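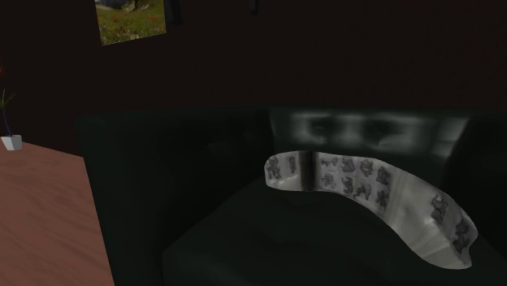

A flowery field against a nearly black wall.

How to Paint a Room Very Dark and Not Regret It by Thursday

By Beatrice Temba
Updated 29 December 2020

My mother-in-law asked whether we were developing film in there. We weren't. We had painted the den a brown so deep that the can called it Brestberg, a name that told us nothing, and we've been happy with it ever since – apart from the first coat, which looked like a barn fire.

What you need

Dark matte paint, two gallons for a small room
Tinted gray primer
A 9-inch roller with a 3/8-inch nap, plus a spare sleeve
An angled brush you haven't used on anything else
Sandpaper, 120 grit
Painter's tape and a damp rag
More lamps than you own

Step 1: Test it big

A paint chip is the size of a cracker and will lie to you. Paint a piece of poster board, tape it up, and move it from wall to wall for a few days. Look at it at breakfast. Look at it at night with one lamp on, when you'll be deciding whether you can find the remote.

Step 2: Fix the wall first

People say dark paint hides flaws. It hides fingerprints from small children for one afternoon. Dents and old nail holes show up fine as soon as a lamp hits them from the side, so fill them, let the filler dry, and sand it flat. Wipe off the dust. Wipe it again. Gwenaël Langlois, who did our ceiling, wipes three times and is smug about it, with reason.

Step 3: Prime in gray

White primer under a dark color means an extra coat, and a scratch later on will glow at you from across the room. Ask the paint counter to tint the primer. They may sigh.

Step 4: Cut in and roll

Do one wall at a time. Brush the edges, then roll while they're still wet,
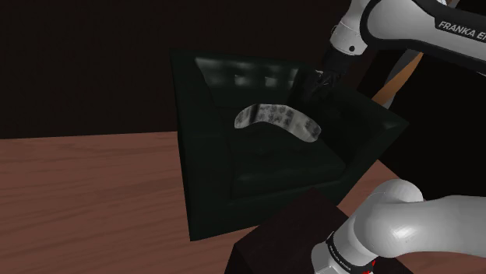 working from the ceiling down and always rolling back into the part you just did. Don't go back over a patch that has started to dry. You'll want to. You'll see a thin spot at eye level and it will call to you by name, and if you touch it you'll have a shiny stripe there until you move. Leave it for the next coat.

Wait as long as the can says between coats. Then put on the second one, and look again in daylight before you wash the roller. We needed a third on the window wall.

Step 5: Choose the sheen for each surface

Matte for walls. It soaks up light and keeps quiet. Trim and doors can take satin or gloss, but gloss in a dark color shows every highlight, and also every brush hair. I used gloss on one door, then spent September sanding it off.

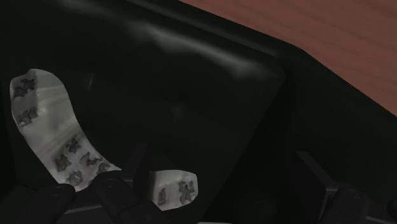

Gloss on dark green. The warm brown wood does well beside it.

Step 6: Light it in pieces

One ceiling fixture won't do it. Put several lamps low and around the edges, with warm bulbs, and give each chair its own. Pale things earn their keep now: a cushion, a lampshade, a picture with a light border.

Touch-ups

Save some paint in a jar, label it, and write down the room. Dab marks with a small brush and use very little. A damp cloth is fine for dust, but scrubbing matte paint polishes it, and then you have a clean shiny spot in place of a dull dirty one.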